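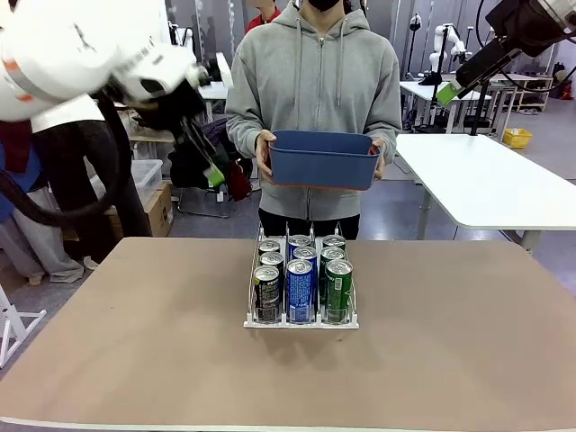

Slide 4. Can storage and gravity-feed racks

Keep this slide up through the next three sections.

Start with the rack. White wire, three parallel lanes, thin dividers between them, raised lip at the front. Nine cans standing upright, three to a lane, tabs up. Point out the lip first. People look at the lanes and miss it.

Terms, for anyone who came in after the break. "Lane" is one row front to back. "Face" is the front can in a lane. "Depth" is how many cans sit behind one another, counting the face. The rack on the slide has a depth of three.

Slide 5. Why upright

Cans on their side roll well and stack badly. Upright cans slide less freely but the top of the can stays readable to whoever is restocking, and a dented base shows up early because the can leans. At Skernside we ran side-loading racks until February and then changed over. The staff fridge holds 56 cans in the upright layout. The old layout held more, but the bottom row was hard to reach and stock sat there past its date.

If asked about glass: not covered today. Different lip height, different divider spacing.

Slide 6. Slope and lip

A gravity-feed lane needs a slope. Too shallow and the back can stays where it is when the face is pulled. Too steep and the whole lane hits the lip hard enough to tip the front can. Check with full cans. Empty ones tell you very little about how a lane will feed.

Shelf level matters more than rack quality. Put a spirit level across the shelf before the rack goes on. Viorica Nedelcu measured every shelf in the Uden store room and found 2 that sloped backwards. Both had been written up as faulty racks.

Lip height: the lip has to catch the can below its midpoint and still let a hand lift the can out. Pass the sample rack around at this point. Ask for it back before slide 9.

Slide 7. Baskets

Go back to slide 4. Blue plastic basket, rounded corners, held by both ends at chest to waist height.

Three points on baskets.

Corners. Rounded corners wash out faster than square ones. Sugar residue collects in square corners and the next load of cans sticks to it.

Rim. A flared rim gives the fingers something to sit under. Check it for cracks along the short ends, which take the load when the basket is carried.

Size. Pick the basket to suit the weight, not the shelf. A large basket gets filled because it can be. Our limit for a carried basket is 34 cans of the standard size. Anything over that goes on the trolley.

Slide 8. Restocking order

Bring the basket to the rack empty. Take out the old stock, face first, one lane at a time. Wipe the lane. Load new stock at the back. Return old stock to the front. Do not mix flavours within a lane, even for one can, or the count by lane stops working.

The work surface should be clear of everything except the rack and what is going into it. Plain, light-coloured tops are easier to check for spills than patterned ones. Wipe down before and after.

Slide 9. Results from Cuesta

Read the table out, the font is small. 789 cans moved over the trial, both shifts. Breakage was low enough that the comparison between shifts means nothing, so skip that column unless someone raises it. The useful figure is out-of-date stock, which dropped to zero once back-loading was enforced.

Sastero used the same rack with a different basket and had not finished their count when these notes were written. Do not quote their interim numbers.

Get the sample rack back.

Slide 10. Questions

Likely ones: cleaning wire racks (warm water, soft brush, dry fully before reloading), mixed can heights (separate lanes), racks in a chest freezer (no).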